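Blanket notes, continued: embroidery on sherpa

Posted 12 Dec 2019

The first order of two-sided throws went out in March, and I said then that I would write up the settings once I had enough pieces behind me to trust them. The count is now 184. Most were the Zisura throw in charcoal, with a smaller run of the Netska in cream for a dental office that wanted something for its waiting room.

Mini-fridge open, checkered mat down.
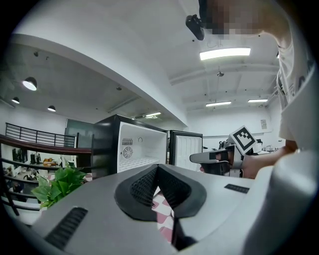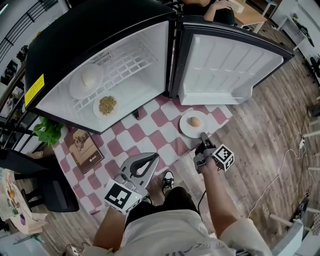 The Zisura has a smooth face and a sherpa back. The Netska has sherpa on both sides and is the harder of the two to stitch. Sherpa has a deep, uneven pile, and thread sinks into it. A logo that looks crisp on a polo shirt will lose its thin strokes completely. I now refuse any lettering with a lower-case height under half an inch on either product, and I send the customer a stitched sample on scrap before the order is confirmed.

Topping first. I use a water-soluble film over the pile, one layer on the smooth face and two on sherpa. With one layer on sherpa the small letters still went fuzzy at the edges. Heat-away film also works but leaves a crust in the pile that has to be picked out by hand, and I have stopped buying it.

Under the topping goes a knockdown stitch in a thread matched to the blanket. This is a light, open fill that flattens the pile in the area of the design. Mine extends an eighth of an inch past the logo on all sides. Leonilde Moreira, who digitizes most of my files, would make it wider. We tried hers on the cream throw and I could see the patch from across the shop, so we went back to an eighth. On charcoal her version looked fine.

Backing is a medium cut-away. Tear-away let the design shift on the third color of a four-color logo, and the outline landed outside the fill. That blanket is now on my couch.

Hooping is where the time goes. The full thickness of a Zisura will fit in a standard hoop if you force it, but it leaves a ring in the smooth face, and the ring did not wash out of the one I tested. I float the corner instead: hoop the backing alone, spray it lightly with adhesive, press the blanket down, and baste around the design. The rest of the throw needs to be held up on a table level with the arm. If the weight hangs, it pulls the design out of square.

Machine speed is 80 percent of what I run on flat goods. Above that I get thread breaks in the knockdown layer. Needle is a 75/11 ballpoint, changed at the start of each order whether it looks worn or not.

Thread. I had been using Cloltus polyester for everything and still do for the main colors. For the knockdown I switched to a matte thread from Sandhu, which shows less shine against the pile. Their color card does not line up with the blanket colors very well. The closest charcoal is one shade too blue, and the cream is good.

Hnat Pylypenko wrote to ask whether he should quote blankets by the piece or by stitch count. I quote by the piece up to a fixed count and add a charge past it. The handling takes longer than the stitching on anything small, so a pure stitch-count price loses money on a three-letter monogram. He also asked about personal names on every piece. I charge extra for that and require the list as a typed file. I have had one handwritten list and will not take another.

Shipping cartons are the remaining problem. A folded Netska is thicker than the spec sheet suggests, and 12 of them do not fit in the carton that holds 12 of the Zisura. I pack 10 and do not compress them, as the sherpa holds a crease for days.

Lint: clean the bobbin area after every 3 blankets. The bobbin case on head two has 998 written on the underside in paint pen from the previous owner, and if I can't read it, I have waited too long.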